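Asunto: Re: [teleop-es] Demostraciones a mano o con mando: ¿con qué os quedáis?
De: Ho-yin Chuang
Fecha: 2022-11-15

Hola a todos, y gracias por los correos de estos días, que he ido leyendo a ratos en el tren y por eso contesto a trozos.
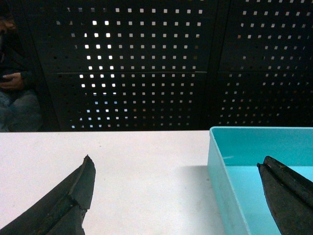
Evanthia, lo tuyo primero, que llevo dándole vueltas desde que lo leí. Copio solo la parte que me interesa para no arrastrar todo el hilo:

Evanthia Triantafyllou escribió:
> En Foltex empezamos guiando el brazo con la mano, en compensación de
> gravedad, y a la gente le resultaba facilísimo. Luego entrenábamos y el
> robot hacía cosas raras justo antes de cerrar los dedos. Pasamos al
> brazo maestro y las demostraciones salen más lentas y más feas, pero
> la política aprende mejor. ¿Os ha pasado? ¿Y cuántas demostraciones
> hacéis por tarea antes de poneros a entrenar? Yo tengo a una persona
> nueva que me pide un número y no sé qué decirle.
>
> Otra cosa: ¿dejáis que el operador mire la mesa directamente o le
> obligáis a trabajar solo con la cámara de la muñeca?

Nos ha pasado, sí, y clavado. Cuando coges el brazo con la mano estás metiendo información que luego no queda en ningún sitio: notas el roce con el borde de la bandeja, corriges con la muñeca y en el registro solo aparece un quiebro que no viene a cuento de nada que se vea en la cámara. Con el mando a distancia eso no lo tienes, vas a ciegas de tacto, y acabas haciendo movimientos que se justifican con lo que se ve. Feos, de acuerdo. Nuestro peor operador (que soy yo, lo digo antes de que lo diga otro) produce unas trayectorias que parecen de alguien buscando las gafas en la mesilla, y aun así entrenan mejor que las guiadas a mano del año pasado.

Dicho esto, no hemos tirado el guiado manual. Lo seguimos usando en Kao, que es como llamamos a la tarea de sacar piezas de una bandeja y dejarlas alineadas, para enseñar la postura de aproximación. Son 8 posturas, se graban en un rato, y el resto de la demostración va con el mando. Es un apaño, pero nos ahorra que cada operador llegue a la bandeja con un ángulo distinto.

Sobre el número: no tengo uno bueno. Para Kao hicimos más de 500 demostraciones y creo que nos sobraron muchas. Para Prudo, que es la otra tarea, la de apilar, empezamos a entrenar con 20 solo para ver si la canalización de datos funcionaba, y recomiendo muchísimo hacer eso con la persona nueva. No porque el robot vaya a aprender nada con tan poco – el nuestro se quedaba tiritando encima de la mesa – sino porque salen todos los fallos tontos: relojes que no coinciden, la pinza grabada al revés, un canal que nadie estaba guardando. En mayo perdimos dos días enteros de grabaciones por la pinza. El valor iba de abierto a cerrado en el mando y de cerrado a abierto en el robot, y el conversor que lo arreglaba en directo no se aplicaba al archivo. Dos días de dos personas. Todavía me duele.

Lo de mirar la mesa o la cámara: aquí hay bronca, te aviso. Yo soy partidario de que el operador tenga delante la imagen de la muñeca y se acostumbre a ella. Si mira la mesa directamente, ve la pieza desde un sitio desde el que el robot no la ve, y se mete por detrás de la pared de la bandeja tan contento. En la grabación los dedos van derechos a algo que está tapado y la pobre red tiene que adivinarlo. Ahora bien, solo con la muñeca la gente se marea y se cansa, y a la media hora empiezan los tirones. Lo que hacemos es dejar mirar la mesa durante el traslado y pedir que en la aproximación y el agarre se trabaje con la pantalla. ¿Se cumple siempre? Pues no. Pero se nota al repasar, y las demostraciones en las que se ve que alguien ha hecho trampa las marcamos aparte, sin borrarlas.

Un par de cosas sueltas que no sé si os servirán:

Grabad también los fallos que se recuperan. Si se escurre la pieza y el operador la vuelve a coger, esa vale oro. Al principio las descartábamos por sucias y el robot, claro, en cuanto fallaba una vez no sabía ni por dónde empezar.

Cuidado con las pausas. Con el mando la gente se para a pensar con los dedos abiertos encima de la pieza, y el robot aprende a pararse a pensar también (sin pensar, el pobre). Nosotros recortamos las esperas largas antes de entrenar, pero solo las que quedan lejos del agarre. Cerca del agarre no toco nada, que una vez recorté de más y cerraba en el aire.

Y una pregunta mía, que para eso estoy en la lista: ¿alguien ha usado Studia para revisar demostraciones entre varias personas? Ahora mismo lo llevamos con una hoja de cálculo compartida y una columna de comentarios que ya es ilegible. Me interesa sobre todo si permite comparar dos grabaciones de la misma tarea alineadas por el momento del agarre y no por el tiempo. Si me decís que no lo hace, me pongo a escribir el script esta semana, aunque me da una pereza tremenda.

Evanthia, si te viene bien te paso las posturas de Kao y el recortador de pausas, está en Python y sin documentar, pero se deja leer. Escríbeme fuera de la lista y te lo mando.

Un abrazo,
Ho-yin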